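How to Try a Table-Clearing Chore With Two Robot Arms

Posted February 14, 2018, by the Evden bench team

Can a machine tidy a table yet? Sort of, and the "sort of" is the fun part! We've been playing with this in our Skultesville workshop since August, and you can try the same chore at home if you have a pair of small tabletop arms.

Start with the table. Pick a plain, matte, light-colored board and put walls on three sides, so nothing in the background confuses your software. Bolt both arm bases along the near edge and check that the grippers can reach the middle without bumping elbows. Route your cables before you power up (we learned that one the slow way).

Next, choose your objects. Small stuff is harder than you'd think: a flat packet gives the jaws almost nothing to grab, while something long and thin needs the wrist turned to match it. Mix the shapes up and lay a few things at an angle.

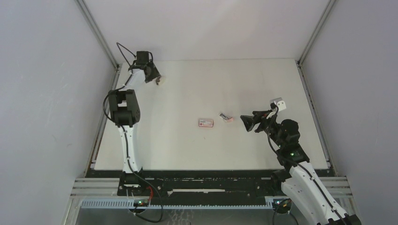

Photo: Abou Jaoude / Clirkard

Now run the chore one object at a time:

Step 1. Bring one gripper down slowly with its jaws open. Stop just above the board.

Step 2. Close, lift a little, and wait a moment. If the object slips, go back in from a different side.

Step 3. Keep the other arm well clear until the first one has finished. Once that works, let both move together, one at the back of the table and one nearer the middle.

Step 4. Write down every try, including the bad ones. We logged 1,082 pickups over the winter and the misses taught us the most.

On our best day we got 96 out of 100 with objects we had practiced on. Then we swapped in 3 new ones and the arms fumbled like beginners. So no, don't hand over the kitchen table just yet. But watching an arm line itself up with a thin little thing and get it on the first go? Still makes us cheer.

If your jaws keep sliding off flat items, try pushing the item up against a wall first and pinching it there.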